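Trivbridge Makers Forum > Robots and Automation > Research talk

Thread: Is the Elberg folding result as good as people say?

plainoldsolder wrote:

I've read the Elberg write-up twice now and I'm still not sold. For anyone who missed it, the claim is that a two-armed setup can learn to fold a cloth from 506 recorded demonstrations, with no model of the cloth at all. The person drives the arms, the arms record what they did, and a network is trained to copy it. The headline success rate is very high and it has been passed round here since June as if laundry is sorted.

My trouble is with what counts as a success. The scoring is done by eye, by the same people who did the driving, and a fold passes if it is "broadly rectangular". I could drop a tea towel from head height and get broadly rectangular one time in 5.

I've been trying the method on the bench with a yellow microfibre cloth, two black grippers and more patience than I normally have.

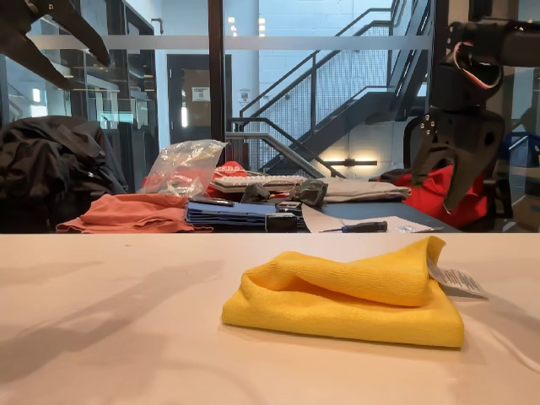
The next thing that bothers me is the starting position. In the write-up every trial begins with the cloth flat and square to the table edge, and you only learn that from a footnote. Start it crumpled and you have a different problem, and a much harder one. I'd like to see the same table of results with the cloth thrown down anyhow, and I suspect we won't.

Has anybody here run the method with their own scoring?

------

gusset_and_pin wrote:

I think you're being hard on them. Flat starts are normal for a first paper. You fix one thing so you can measure another. And they do say it, even if it's in a footnote.

The part I found useful was the chunking, where the network puts out a short run of moves in one go instead of a single move each time. I tried that on a peg job and the jitter dropped a lot.

------

Rakley_Shed wrote:

Fixing one thing is fine. Leaving it out of the title isn't. "Reliable cloth folding" is what it says at the top, and nothing in the paper tests reliable.

Also, which cloth? They used the same one all the way through as far as I can tell. Microfibre is kind to you. It grips itself, it holds a crease and it has a bit of body. Try it with a thin cotton hanky or anything silky and come back to me.

------

plainoldsolder wrote:

Agreed on the cloth. I picked microfibre because they did, so I can't claim to be braver.

Gusset, on chunking, fair enough, I've no quarrel with that bit. My quarrel is that they changed the chunk length and the number of demonstrations in the same table, so you can't tell which one did the work. Put those in separate rows and I'd be a lot happier.

------

tuppenny_servo wrote:

Long-time reader. I was at Igwe when they were doing something similar with towels and the thing that sank us was the pinch. Folding is the easy half. Getting hold of one layer at a corner, and only one layer, is where all the failures were. We had 4 different fingertip shapes on the go and the shape mattered more than anything we did to the training.

Does the write-up say how many failures were bad grasps and how many were bad folds? If it's all one number I wouldn't trust it either.

------

plainoldsolder wrote:

All one number. That's my next complaint, so thank you.

I've been looking at the grasp on its own for exactly that reason. Plain downward approach, tips into the cloth, close, lift a little and stop there — no fold at all.
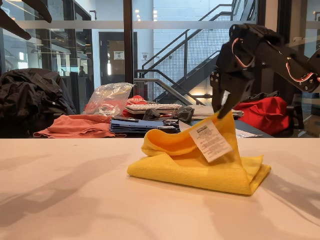
plainoldsolder

What I want to know is whether the arm has one layer or several at that point, and a camera won't always tell you. A stack of layers makes a lovely neat peak. So does a single one. If the policy carries on regardless, it drags the whole bundle, and at the end you may still have something "broadly rectangular" that gets a tick.

Then there's the care label. It is the one bit of the cloth with print on it, a different colour, sticking out where the network can find it. I'd bet money some of what's been learnt is "go near the label". Easy to test: snip it off, or turn the cloth so the label's on the far side, and run the lot again. The write-up doesn't mention labels either way.

------

gusset_and_pin wrote:

The label test is a good one, I'll give you that. Though if it does use the label, is that cheating? I look for the label when I'm folding a fitted sheet.

------

Rakley_Shed wrote:

It's cheating if you then say it works on cloth in general. People were folding things with industrial arms in 1983 so long as you put the thing in the same place every time. I want to know what's new.

------

gusset_and_pin wrote:

What's new is that you don't write the motion by hand. I don't see why that has to be waved away every time it comes up.

------

plainoldsolder wrote:

I'm not waving it away. I'd like it measured properly, with grasp and fold scored apart, somebody else doing the scoring and the cloth started any old how. If it still does nearly as well after that I'll come back and say so in this thread.

Tuppenny, can you remember which fingertip shape did best? Mine are fairly pointed and I'm wondering about something blunter.

------

tuppenny_servo wrote:

Blunt with a rubber face, for towels. Pointed was better on thin stuff but it snagged. I'll see if I still have the drawings, probably Friday.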